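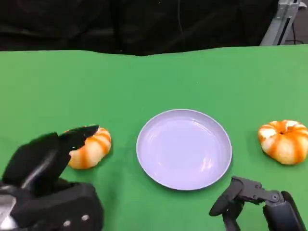
2 min read

December, workshop notebook, Clurnmont shed. Started 6:40 am, already sticky.

Overnight minimum never arrived. The Chiang logger on the south wall says it did, but that logger also thought we had snow in the winter and has been treated with suspicion ever since. Left it running beside the Fivden unit so they can argue it out between themselves.

Job for today: why does the screen on the mast read hotter than the one in the paddock on still afternoons? Same paint, same height, same sensor batch. The mast one stands near the gravel turnaround, which I have been insisting for two seasons doesn't matter. I would like it recorded that I insisted politely.

9:15. Swapped the sensors over. If the warm bias follows the sensor, I'm right about the gravel. Made tea out of habit and regretted it by the second mouthful.

11:30. Dry northerly has come up. Grass gone the colour of cardboard. Humidity falling quickly enough that the shed door, which sticks nine months of the year, swung open by itself. Best hygrometer on the property.

1:50 pm. Mast screen touched 40. Paddock screen lagging behind it, same as before the swap. So the bias stayed with the site and the sensor is innocent. The gravel has been informed.

Paced it out: 309 paces from the mast to the paddock fence, my paces, hot-weather ones, so shorter than advertised. The Skeludden siting notes want the screen well clear of bare ground and we have been reading "well clear" generously. Could shift the mast, but the cable run is only 300 metres and most of that is already spoken for getting around the dam.

3:20. Wind dropped out completely. Flies arrived. Gap between the two screens opened again within minutes, so it is a still-air problem as suspected. Tried the little aspirating fan on the mast screen. Gap shrank, then the fan stopped. Battery flat. Mine to charge, says the roster, in my handwriting.

5:45. Cool change promised for late afternoon, currently somewhere else being cool. Barometer has started to wander.

To do:
charge both fan batteries
rerun with fan on for a full afternoon
new door seal on the logger box, the old one has gone to toffee
find out who took the good hat

7:10. Change came through, around 40 minutes of dust and four drops of rain. The gauge didn't register any of them. Logged as trace.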